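Section 4: Cleaning and storing the Irnham suture practice pad

4.1 Before first use

1. Remove the pad from its tray and keep the tray for storage.
2. Wipe the surface with a damp, lint-free cloth.
3. Leave the pad flat at room temperature for 26 minutes before making the first cut.

Caution: Do not use alcohol wipes. Alcohol hardens the top layer and shortens the life of the pad.

4.2 Rinsing after a session

Coloured fluid should be removed on the day of use. Take out all thread before rinsing, as knots left in place tear the edges of a cut when the pad is flexed.
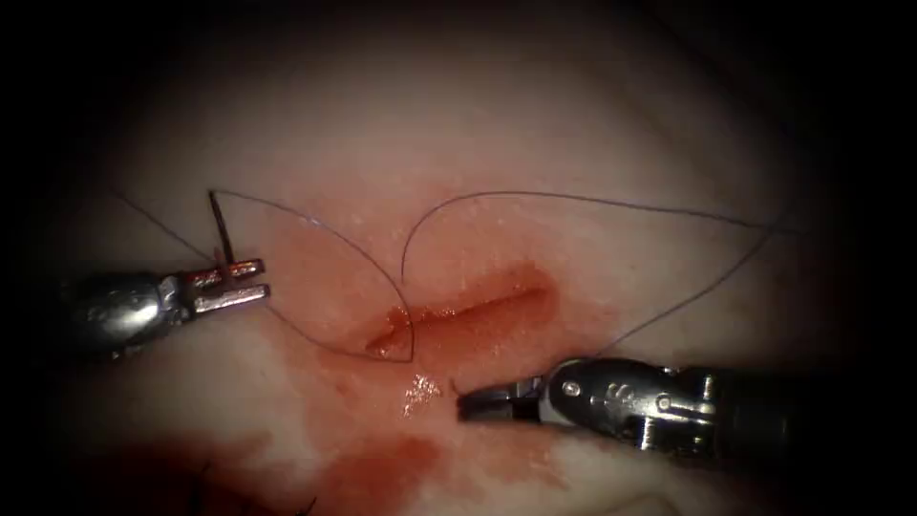 Radka Obradović asked whether warm water would shift old stains faster, and found that it did, but that the pad went tacky afterwards and had to be powdered twice.

The limits are as follows.

1. Rinse under cold running water, holding the pad by its short sides.
2. Add 2 drops of unscented washing-up liquid and work it in with the fingertips.
3. Rinse again until the water runs clear.
4. Blot with a towel. Do not wring or fold.
5. Dust lightly with the powder supplied.

Note: A faint tint that remains after step 3 does not affect handling.

4.3 Storage

Store the pad flat in its tray at 19 °C or below, out of direct sunlight. Do not stack trays. At a relative humidity above 85 per cent, place a drying sachet under the lid and replace it each January.

4.4 When to replace the pad

Replace the pad if a closed cut no longer holds a stitch under light tension, or if the base mesh shows through. New cuts should be kept well clear of old ones.
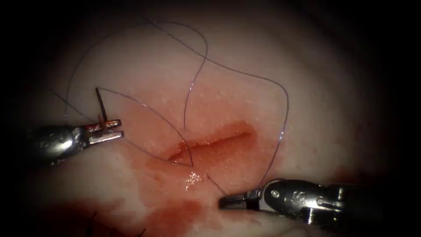 Fig. 4-2. Straight incision with surrounding blood.

Replacement pads are ordered from Skilcombe under the part number printed on the base of the tray. Powder and sachets are ordered separately. Used pads go in general waste once rinsed.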